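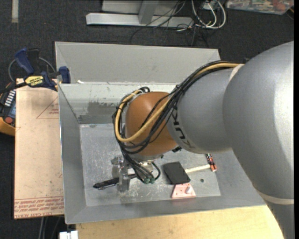 Speaker notes – collecting grasp examples at Pudico

Slide 1. Title
Say hello, say which team. Ask people to hold questions until slide 6, except for anything about units or terms.

Slide 2. What we were asked for
Dremurau wanted a picking model that copes with mixed small parts in a metal bin. They had code and no examples. Our job was the examples.
Target was 700 attempts. We finished with 743. Mention that the extra 43 stayed in the set.

Slide 3. What counts as one example
One attempt, from the arm starting to move until it is back at its start pose. We save joint positions, gripper state, the video from the fixed camera, and a label. Labels are "held", "dropped" and "missed". Failed attempts are kept. People always ask about this, so say it twice.

Slide 4. Objects
Long thin things, blocks, odd shapes. Long thin things took the most time. A pen-shaped tool lying flat gives the fingers very little to close on, and the angle of approach matters more than we planned for. Objects that touch each other get their own tag.
Change the layout after every attempt. We skipped this in the first batch of 100 and had to redo 50 of them – the layouts were too much alike.

Slide 5. The bin
Scratched metal and sloping walls. Reflections confused the first version of the Duvum labeling tool, which marked bright spots as parts. We left the bin as it was, and the model has to learn from the same kind of surface it will work over.
Clamp everything that could shift. Check the clamps before each batch and write it in the log.

Slide 6. Questions
Likely ones:
Why not simulation? We use it for reach checks. Contact with thin parts did not match well enough.
Can we have the data? Ask Boonyarit, they hold the license.
How long per attempt? Depends on the object. Show the table on the backup slide.

If time is short, drop slide 5 and go straight to questions.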